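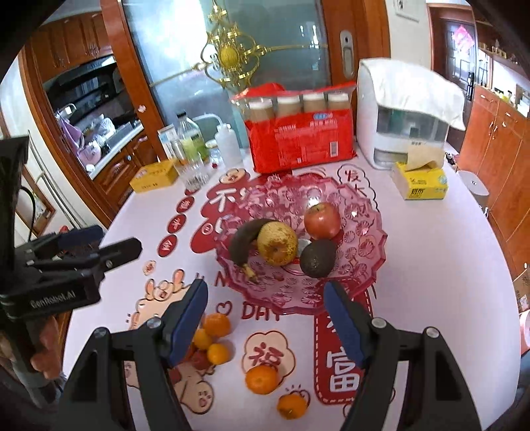

Pink glass fruit bowl on a table with a white cloth and red stickers.

PRURKINE MOVING LIBRARY OPENS ITS SECOND ROOM

Crates, trolleys and blankets free to borrow from July

Prurkine – The Lustel Moving Library is opening a second room in July, and we are delighted to say that anyone moving home in Prurkine will be able to use it, wherever they are moving to and however much or little they own.

The library lends out the things people need for a few days and then never want to see again: stacking crates, sack trucks, padded blankets, ratchet straps and wardrobe boxes with a proper metal rail. Loans are free and last 14 days. Members made 2837 loans last year, up from 173 in our first, and the old room on Uda Street simply ran out of floor. On busy mornings the queue for crates went down the stairs and past the bike racks!

The new room is on the ground floor of the Ruotsalainen building, with a level entrance and a loading bay that takes a small van. It holds 200 more crates, all of them the folding kind, so that people travelling by bus or on foot can carry six flat under one arm. We have tried this ourselves (in the rain, with a lamp in the other hand) and it works very nicely.

Small moves get a shelf of their own

Many of our borrowers are moving into one room, or out of one, and have asked for help with fitting a whole life into the back of a hatchback. The new shelf has been put together with them in mind. It has soft bags that squash into odd corners, vacuum sacks with a hand pump, roll-up cases for tools and cutlery, and card dividers for glasses.

There is also a measuring corner, with the boot sizes of common small cars marked out in tape on the floor. Bring your boxes, stack them up inside the lines and see what fits before the day itself. Borrowers who tested it in spring loved it, and several went home and repacked on the spot – mostly books, which were in boxes far too big to lift.

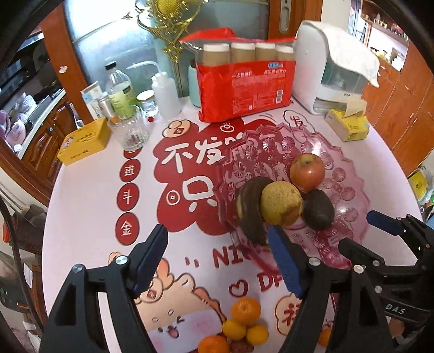
Packing evenings

Free packing evenings will run through the summer, starting at 6.30pm. Each one takes a single subject, beginning with kitchens and going on to bedding, paperwork and bicycles. There is tea, there is plenty of tape, and you are very welcome to bring the awkward object that has beaten you so far.

How to join

Joining costs nothing. Bring proof of your old or new address to either room. Crates can be booked up to four weeks ahead, and trolleys are first come, first served. Please wipe crates out before you return them.

The Uda Street room stays open as usual, and loans taken out at one room can be returned to the other.

Notes to editors

The Lustel Moving Library is a members' lending scheme based in Prurkine. Reporters are welcome to visit the new room before it opens; please ask at the Uda Street desk.

ENDS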